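4. Setting up the cell for a memory swap

I'm Elmarie Zwane and I look after the Tillent cell, so most of what follows is my own habit. Read it through once before you touch the pendant. Have the tower on its side with the side panel off before you start.

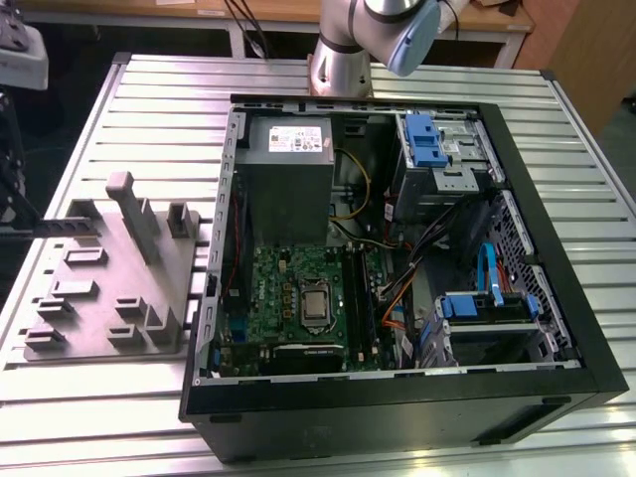
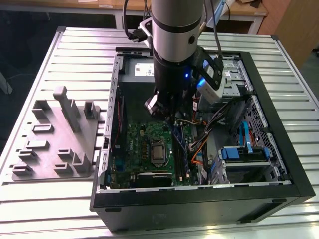
Same tower and same grey fixture plate in both.

Do I have to re-teach every point if the table gets knocked?

Usually you can get away with re-teaching the reference point alone. All the pick and place points hang off it, so they shift together when you save. If the plate itself has moved on the table, though, do the lot!

4.1 Checking the reference

1. Press Hold and wait for the arm to stop.
2. Load program 1023 (Pieter Lekota wrote it, and it's the only one I trust for this).
3. Set the speed to 5 per cent.
4. Step the arm to the reference point and look at the gap from two sides. I crouch down for the second look, it's much easier to judge.
5. Jog it in if you need to, then save.
6. Run one dry cycle with the gripper open.

Note: Save under a new name. I once wrote over a perfectly good set of points and spent a whole afternoon getting them back.

Caution: Keep your hands out of the case unless the arm is on Hold. Slow still hurts.

4.2 Looking after the gripper

1. Wipe the fingertips with a dry lint-free cloth before each shift.
2. Check the finger screws every 60 cycles and nip up any that have worked loose.
3. Follow the cables up the arm with your eye and make sure nothing is pulling tight.

If you get error 906, the gripper has lost its home position. Clear it, open the gripper fully and go back to step 1 of 4.1.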